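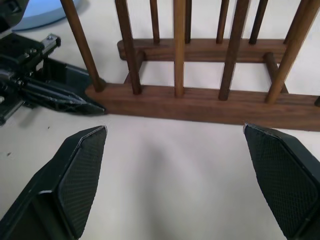

Cuaderno del taller, Honero
12 de octubre de 2021

Ponche de leche clarificado, segunda tanda para Lundmont. Nombre de trabajo: Pimby (lo puso Anouk, y se queda hasta que el cliente proponga otro).

Punto de partida. La primera tanda salió turbia y con un amargor que venía del té, no de la ginebra. Roel pensaba que era la piel del limón, pero probamos el jarabe solo y estaba limpio. El té negro había estado en infusión mientras preparábamos el resto y se nos fue de tiempo. Esta vez infusión corta, cuatro minutos de reloj, colado enseguida y enfriado en baño de hielo antes de mezclar.

Base para la prueba de hoy:
Ginebra vieja de Boersma, 400 ml
Té negro frío, 200 ml
Zumo de limón colado, 60 ml
Jarabe de azúcar y piel de limón, 60 ml
Leche entera, 200 ml
Nuez moscada, una pasada corta de rallador

El zumo exprimido en el momento. El de la nevera, de ayer, lo he tirado después de probarlo: plano y un poco metálico. La leche, fresca y entera. Con la de larga conservación que usamos en septiembre el cuajo salía muy fino y se metía por cualquier filtro.

Orden de mezcla. Todo menos la leche en la jarra grande, remover, probar. Demasiado ácido al probarlo, pero lo dejo así: la leche se lleva parte de la acidez y si se corrige ahora queda dulzón al final. Leche en otro recipiente, a temperatura de cámara. Se vierte el ponche SOBRE la leche, despacio y en hilo. En la primera tanda lo hicimos al revés y el cuajo se formó en grumos grandes arriba, con el líquido de abajo casi sin tocar. Hoy ha cortado enseguida y de forma pareja, con un grano parecido al requesón pequeño.

Reposo: una hora sin mover. Roel propone dejarlo toda la noche en frío. Guardo un tarro aparte para comparar mañana, etiquetado R.

Filtrado. Primera pasada por tela, sin apretar. El primer chorro sale blanquecino y hay que devolverlo arriba con cuidado, con cucharón, para no romper la capa de cuajo que se va asentando en el fondo de la tela. Esa capa es la que filtra. A la tercera devolución el líquido ya caía amarillo paja y transparente. Segunda pasada por papel, muy lenta. El papel se atascó a media tanda y lo cambié; quizá sobra si la tela se deja trabajar más tiempo. Apuntar para la próxima: probar solo tela, con paciencia, y medir la merma en los dos casos.

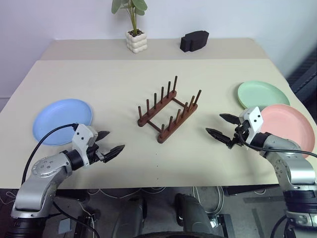

El problema de las telas sigue sin resolver. Después de cada filtrado se enjuagan en agua fría, luego agua caliente sin jabón perfumado, y hay que secarlas del todo o al día siguiente huelen a suero. Colgadas del borde de la pila se pegan sobre sí mismas y tardan demasiado. Me interesa más algo como el escurridor de madera marrón de la mesa color crema, el de los dos rieles con clavijas verticales: una tela estirada de una fila a la otra tendría aire por arriba y por abajo. La duda es si la madera coge olor a lácteo. Anouk prefiere acero para todo lo que toque leche y en eso le doy la razón, así que si lo hacemos será con una tela de algodón limpia debajo o directamente con una pieza igual en metal. Pedir precio.

Cata, a las cinco, los tres. Servido frío sobre un bloque de hielo, sin adorno.

Roel: nariz de malta y limón, entrada redonda, final corto. Le falta especia. Subiría la nuez moscada o pondría un clavo en el jarabe.
Anouk: mucho mejor que la primera. El té se nota al final y ahora es agradable. Ella bajaría el azúcar un poco. No quiere clavo de ninguna manera, dice que tapa la ginebra.
Yo: de acuerdo con el azúcar. La textura es lo mejor de la tanda, tiene cuerpo sin ser espeso. Con el hielo a medio derretir aguanta bien, con el hielo muy derretido se queda en limonada.

No hemos decidido lo de la especia. Propongo dos muestras pequeñas con la misma base, una con más nuez moscada y otra con macis en el jarabe, y catarlas a ciegas. El macis que queda en el bote es viejo - comprar antes.

Sobre la ginebra. Boersma nos ha mandado también una botella de la joven. Probada sola es más seca y más limpia, pero en el ponche desaparece; hice una copa suelta, sin clarificar, solo para orientarme. Para esta receta seguimos con la vieja. La joven la reservo para el cordial de pepino, que está parado.

Conservación. Dos botellas llenas hasta el cuello, cerradas y a la nevera. La teoría dice que clarificado aguanta mucho, pero a Lundmont no le voy a prometer nada que no hayamos visto aquí. Una botella se abre cada semana para probar y se vuelve a cerrar, la otra no se toca hasta noviembre. Mirar poso, color y olor. Si aparece poso, decantar y anotar cuánto, sin volver a filtrar.

Avisar en la carta de que lleva leche. El líquido sale transparente y nadie se lo espera, y el suero se queda dentro. Anouk redacta la línea de alérgenos y se la manda al cliente junto con la receta. También hay que decirles que no lo agiten con hielo, sale espuma y pierde el brillo. Se remueve y ya.

El cuajo sobrante: Roel lo ha mezclado con azúcar y ralladura y lo ha puesto sobre una tostada. Comestible, fuerte de alcohol. No para servir, aunque escurrido más tiempo podría ir en una masa de bizcocho. Queda un tarro en la nevera, balda de abajo, por si alguien quiere probar.

Pendiente:
- comparar el tarro R con la tanda de hoy, misma copa y misma temperatura
- repetir con 2 tipos de tela, la fina y la de queso
- bajar el jarabe y volver a catar
- comprar macis y papel de filtro
- precio del soporte metálico para secar telas
- limpiar el rallador, que otra vez estaba guardado con nuez moscada pegada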